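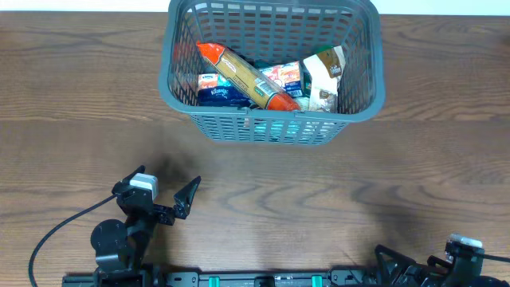

Home | Bench Notes | FAQ | Archive | Contact

Household and Shop-Floor Chores: Frequently Asked Questions
Thursday, March 21, 2024
By the Wolwood bench team

Can a machine unpack the groceries yet?
Unpacking is two problems, perception and grasping, and progress on them is uneven. Picking one known item from a clear surface is routine for a low-cost arm. Picking it from a full shopping basket is much harder. A long package of spaghetti lying diagonally across the other goods has to come out first, and it must be lifted along its own axis or it drags its neighbors with it. A box of Kleenex underneath is easy to grip once exposed, but crushes if the fingers close too far.

How often does it work?
In the Asex series we logged 791 single-item picks. Boxes did best. Paper packages and film-wrapped goods did worst, mostly through slipping during the lift. We do not publish one overall success rate; it depends too heavily on the mix of items.

Why use two arms?
One arm can steady the container while the other pulls. Without that, a light basket slides. Coordination adds planning time, and the arms must be kept from colliding near the rim.

Is a camera at the wrist enough?

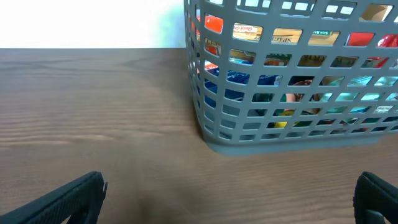

For the final approach, usually. For choosing what to pick, no. A low viewpoint puts the basket wall between the lens and the goods, and a grid wall breaks labels into fragments. A reader that gets four letters of a product name can guess the rest, but cannot tell where the package ends. We pair the wrist view with an overhead one.

How fast is it?
Our median is 40 seconds per item, including retries. A person needs 2.

What about the shop floor?
Closer to ready. At the Drunen site, the Galli cell handles 125 part types in fixed trays with known spacing. Mixed bins still go to a person.

Should I buy one for my kitchen?
Not for this job. Hobby arms are suitable for learning and for data collection. They are not rated for unattended use, and the payload limit rules out most cans and bottles.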